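Ilteo Kitchen Pack for Prulero Sim

Product page | Release 4 | Requires Prulero Sim, base license

The Ilteo Kitchen Pack is a set of simulated kitchens for training and testing manipulation policies. It was built for the Mansour method, in which a policy is trained on cluttered sink and counter scenes and then scored on objects it has not handled before. The pack has the scenes, the object library and the scoring scripts used for the published result.

What you get

1,794 scene layouts in two difficulty levels
70 object models, including dishes, utensils, bottles and food items
Scoring scripts for pick, place and clear-the-sink tasks
Baseline policy weights -- trained in simulation only

Scenes are generated from a seed, so two labs with the same seed start from the same layout. Objects can land anywhere a person might leave them: in a basin, on a plate, across the rim of the sink. Clear glass and very dark objects are kept in the mix on purpose. They are hard to segment, and a test set without them gives scores that are too high. 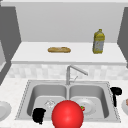
Venkatesh Bangera: We ran the scoring scripts on our own policy and the totals matched between two machines. I would like the per-object results written to a separate file. Right now you have to pull them out of the log.

Per-object output is planned for the next release. Until then, the log parser in the tools folder will do the job.

Results with the Mansour method

In our tests the policy trained on mixed clutter beat the one trained on single objects at both difficulty levels. The gap was widest on clear-the-sink tasks. Most of the remaining failures were grasps on thin handles and on items lying against a plate. Success on a real arm has not been measured for this release.

Compatibility

Works with the Jesura planner and with any controller that accepts joint position targets. Rendering can be turned off for faster training -- scoring still needs it on.

License and support

One license covers one lab. Academic pricing is available on request. For technical questions, write to Widad Qaisi through the support form and include your seed and the release number.

Page last updated 31/10/2022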